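The people who keep rubber alive

Yuzhen Jia keeps her talc in a biscuit tin and her offcuts in 41 labelled drawers. Her workshop, Stelorer, is on the first floor of an old seed warehouse in Farnarton, and it deals in one material. She makes and mends rubber: door seals, gaiters, feet for chairs, grips for walking sticks, the odd hot-water bottle stopper.

Most of the work comes by post. Last year she handled 2,185 orders, many of them for parts that cost less than the stamp used to. A set of nine chair feet went to a café in Jurbridge in November, for three chairs that each had three legs. "People will put up with a wobble for years," she says. "Then one Friday they can't stand it any more."

Jia learned the trade at Cui, a moulding firm where she spent her first six years trimming flash from seals with a curved blade. She still trims by hand. The moulds are steel, and a new one costs £700 to have cut, so she would much sooner adapt an old one. Small jobs wait until there are enough of them to fill a press.

She has firm views on care. Keep rubber out of the sun, don't hang it on a nail, and leave spray polish in the cupboard. Warm water with a little washing-up liquid will do for nearly everything.

Folded rubber is the part of the job she likes best. Each fold has to be thick enough to last and thin enough to give, and when she looks over an old gaiter she opens the grooves with her thumbs, looking for cracks at the bottom. Matt black shows every bit of fluff – a few specks on the wide upper folds are enough to make a boot look neglected, even where the rings narrow neatly down to a thick, rounded collar. She wipes along the ridges with a damp cotton cloth, never across them. Little rubber tips on metal clips get the same cloth, and a twist to see whether they are still tight.

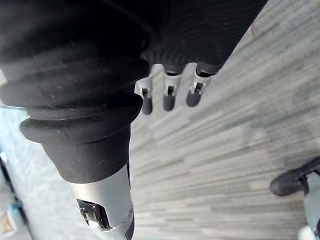
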